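When the grip stayed shut

Hwa-young Noh had been sorting cloths for most of the morning when the left gripper stopped opening. She runs the hand-held units at Urneck's test room in Arnton, where people pick up towels, covers and table linen all day so that a robot can later be taught to do the same.

"I let go of the trigger and the fingers stayed where they were," she says. "I thought I'd caught the cloth in them. I pulled, and that was a mistake."

The cloth tore and her wrist was bruised. She had her hand through the strap and needed a colleague, Radomír Beneš, to free it. The fault log puts it at cycle 1,169 on that unit.

Beneš, who looks after the hardware, found a worn return spring. The springs were meant to be changed at 757 cycles, but the counter had been reset when the unit was rebuilt in January, and the old spring went back in.

"It was my rebuild," he says. "The sheet asked for the date and the serial number. It didn't ask about the spring, and I didn't think of it."

He checked the rest of the stock and found 2 more units with the same problem. Both were taken out of use that afternoon. The change interval is now 531 cycles, and the count is written on the case as well as kept in the software.

Noh was off for a few days and then went back to the same table. 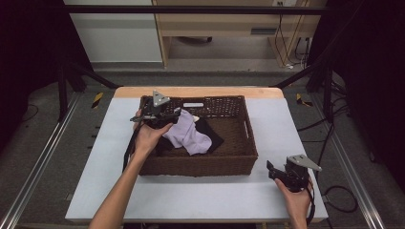
Soft goods are hard on grippers, according to Beneš. A block or a cup gives the fingers something to stop against. With thin fabric, like the lavender cloth bunched up in the basket, they close almost completely each time, and the spring has to bring them back over the full travel.

Noh wants a strap that comes off with one pull. Beneš has ordered samples but hasn't found one he likes. "The first lot came undone on their own," he says. "Then you've dropped a gripper on your foot."

Until then, the rule is that anyone with a stuck gripper stops, keeps still and calls out.

"I did call out," says Noh. "I just pulled first."

Recent items
Wesomano recalls charger leads
Seung-woo Koo on guarding small work cells
Halász warehouse: lift restarted after inspection
Reader letters: who signs off a rebuild?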